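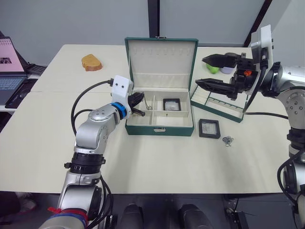
The green box with its tray out on the table

Does a jewelry box need four compartments?

The catalogs think so. Every January the shop newsletters fill up with boxes, trays and little slotted inserts, and every January I wonder who is putting things back in them. A bowl by the sink holds a necklace perfectly well. It also costs a lot less than the 400 I was quoted at Zodinwood for something with a velvet drawer and a key I would lose by Monday.

Still, I said I would give the green leatherette one a fair hearing. It has a cream lining, a lid that stands up at the back and a tray insert with rows of slots for rings. The tray is the part that sells the box, and I'm not convinced by it. I own three rings. Two of them live on my hands. If you have to lift a tray to reach a chain, you'll leave the tray out by the second week, and then you have a box and a tray taking up the dresser where you used to have a bowl.

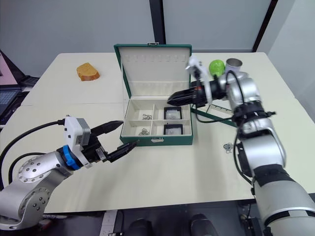
By the Household Page editor, Prulumthorpe Newsletter

The compartments underneath are another matter. With a silver chain in the back left, another in the front left and the square cases kept over on the right, you can at least see what you own. I'll grant that much. What I won't grant is the claim, printed in the Ansari winter flyer, that dividers "end tangles for good." A divider keeps one chain away from the next one. It does nothing about a chain that tangles with itself, and a fine chain dropped in a heap will do that in any box you like – green, velvet or solid gold.

If you want fewer knots, fasten the clasp before you put the necklace down, and lay it in a loose curve. A drinking straw helps too: thread one end of the chain through and close the clasp on the outside. It looks silly, and it works on everything I've tried except one very thick rope chain.

The slots in the lid I would use for earrings, the kind with a post and a back. Hoops slide around. Rodby readers who wrote in about lost backs, try keeping spares in one of the square cases with the clear windows. At least there you'll notice when you're down to the last pair.

I'm keeping the bowl for now.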